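Zedholm Adjustable Knee Support – Clinic Series

Product information for physiotherapists, athletic therapists and sports clubs

The Zedholm Adjustable Knee Support is a hinged soft brace intended for use during the return-to-activity stage after a mild or moderate ligament sprain. It is supplied to clinics, team medical rooms and individual clients on the advice of a health professional. The support limits unwanted sideways movement at the knee while allowing the wearer to bend and straighten the leg within a range set at the time of fitting.

The Clinic Series replaces the earlier pull-on model, which has been withdrawn from the catalogue. Existing stock of the pull-on model may continue to be used, but spare straps for it are no longer held.

Construction

The body of the support is a breathable knit sleeve that opens fully at the front. Clients who have swelling, or who find it difficult to pull a sleeve over the foot, can therefore put it on while seated. Aluminium hinges are held in stitched pockets on the inner and outer sides and may be taken out for washing. Each hinge has 5 flexion stops, which are changed with the key supplied. No other tool is needed.

Straps above and below the joint close with hook-and-loop tabs. The tabs can be lifted off and trimmed to length – trim from the plain end only, and round the corners so that they do not catch on clothing. The complete support in the medium size weighs 234 grams with the hinges in place.

The lining is free of natural rubber latex. Clients with a known sensitivity to nylon or elastane should wear a cotton tube bandage underneath.

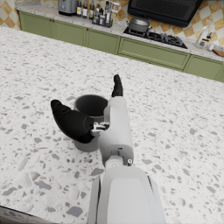

Can the support be worn during competition?

That depends on the rules of the sport. Many contact codes allow a hinged support if all metal parts are covered, and a padded hinge cover is sold separately for this purpose. The wearer should check with the competition organiser before the season begins, as the decision of the match official is final.

Sizing and fitting

Sizes run from extra small to extra large. The measurement is taken around the thigh, a hand's width above the kneecap, with the client standing and the muscles relaxed. Where a measurement falls between sizes, the smaller size should be tried first. The left and right supports are different and are marked on the inside of the upper edge.

For the first fitting, the client sits with the knee slightly bent. The centre of each hinge is lined up with the middle of the kneecap, and the lower strap is fastened before the upper one. The client should then stand, walk a short distance and sit again. If the support has moved down the leg, the lower strap should be tightened by a small amount and the check repeated. A fitting takes around 2 minutes once staff are used to the procedure.

Tingling, numbness or a change in skin colour below the knee means that the straps are too tight. The support must be taken off and refitted. If the symptoms remain after it has been removed, medical advice should be sought without delay.

Setting the range of movement

The flexion stop should be chosen by the treating professional and written on the card inside the box. Both hinges must be set to the same stop. A support with uneven settings will twist under load and may cause discomfort on one side of the joint. 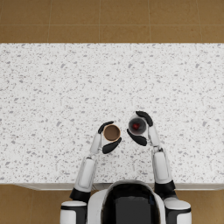

Changes to the setting are normally made at a review appointment. Clients who are given the key to take home should be shown how to use it and told which stops they may select. Clubs that share supports between players should return the hinges to the fully open position after each use – the next wearer's setting can then be made from a known starting point.

Care and cleaning

Remove the hinges and close all tabs before washing. The sleeve may be washed by hand in lukewarm water with a mild detergent and dried flat, away from direct heat. Bleach and fabric softener shorten the life of the knit. Hinges are wiped with a damp cloth and must be fully dry before they go back into the pockets. Do not oil them.

Related items

Restov hinge cover, padded, sold in pairs
Fakel cotton tube bandage, by the roll
Tang replacement strap set, upper and lower
Replacement key for flexion stops

Warranty and returns

The hinges are covered for 2 years from the date of purchase against faults in materials and workmanship. The sleeve, straps and tabs are wearing parts and are covered for the first six months. The warranty does not cover damage from machine drying, trimming into the stitched section of a tab, or use with parts from other suppliers.

For hygiene reasons, opened supports can be returned only if they are faulty. Clinics that wish to compare sizes before ordering may borrow a fitting set, subject to availability. Fitting sets requested for the start of the winter sports season should be booked before the end of September.

This product is not a substitute for assessment by a qualified health professional. It is not suitable for use over open wounds, immediately after surgery, or where a fracture is suspected.

Page last reviewed: Jul 7, 2024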